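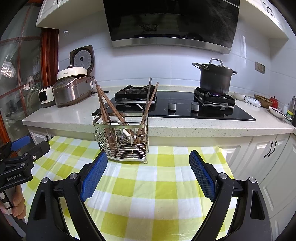
Chapter 4

Loot, Levels and the Long Game

Think back to the last time a game gave you something wonderful. Perhaps it was a sword that set everything on fire, or a pair of boots that let you jump twice. You put it on, you ran back to a place that had flattened you the night before, and you tore straight through it. Marvellous! That small rush of joy is the subject of this chapter, and it is one of the hardest things in game design to get right.

We will spend most of our time with reward systems: what a game hands out, how often, and what the player can do with it afterwards. In Chapter 3 you drew a map of your own game's difficulty from the first room to the last. Keep that map beside you, as you will be drawing a second line on it before we are done.

4.1 A tale of two drop tables

A drop table is a list of the things an enemy might leave behind, with a chance written next to each. Let us start with a dungeon game called Layug, designed by Spyros Omerović. In its first public build, the Bog King dropped his crown once in every 522 fights. Players who wanted the crown fought him over and over (one kept a diary and reached fight 3219 without seeing it), and many gave up long before their luck came in.

Omerović's cure was lovely and simple. Each time the crown failed to appear, the game quietly nudged the odds upwards, and by fight 100 it was certain. The crown was still rare and people still cheered when it fell, but a long run of bad luck now had an end. Designers call this a pity timer, and you will build one in Exercise 4.2.

Now compare Gristcombe, Hrvoje Hodžić's farming adventure, which has no random drops at all. Every tool is made at the forge from parts you can see in advance. The pleasure comes from planning — you know the silver plough is three harvests away, and you can almost smell it. Try to play an hour of each before Saturday's seminar if you can. They feel wildly different, and you will want to argue about them.

Key terms in this chapter

Drop table: the list of possible rewards and the chance of each.
Pity timer: a rule that limits how long bad luck can last.
Power creep: the slow rise in strength as each new item has to beat the last.
Sink: anything that takes items or money back out of the game.

Before you read on

Choose a game you know well and write down the last 2 rewards it gave you. For each one, note what you had to do to earn it, whether you expected it, and whether you still use it. Bring your notes to section 4.2, where we start taking the Layug tables apart.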